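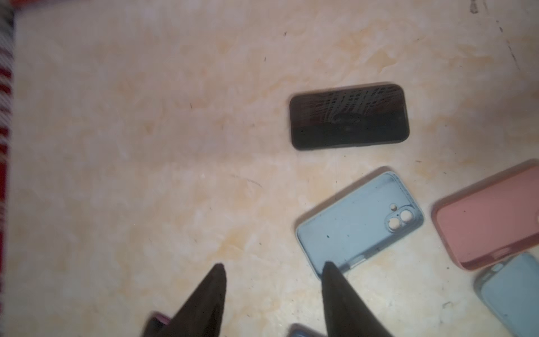 La **célula Foro** es un puesto de manipulación robótica instalado en el taller de Floltmont, en Larketville, y dedicado a tareas con teléfonos móviles y fundas. Consta de un brazo con pinza de dos dedos negros, terminados en punta, y una cámara pequeña en la muñeca. La montó Oluf Briem; del mantenimiento se encarga Hui-mei Hung.

## Puesta a punto

La superficie de trabajo tiene un dibujo de mármol en tonos crema. El teléfono se coloca con la pantalla hacia arriba y apagada, y las fundas con el lado abierto hacia arriba — azul claro y rosa son los colores más usados. Antes de cada serie se comprueba el cierre de la pinza y se ajusta la luz, pues el cristal del teléfono produce reflejos que dificultan su detección.

## Mantenimiento

Los dedos se limpian cada 28 horas de uso y se sustituyen cuando la punta pierde filo. El cambio lleva unos 3 minutos y exige repetir la calibración de la cámara con el programa Gyamfi, escrito por Yi-an Oh. El registro de la célula reúne 1.223 ciclos entre las dos últimas calibraciones completas.

## Averías

La más frecuente es el aflojamiento del soporte de la cámara — se corrige apretando los dos tornillos traseros. En noviembre se reemplazó además el cable de la muñeca.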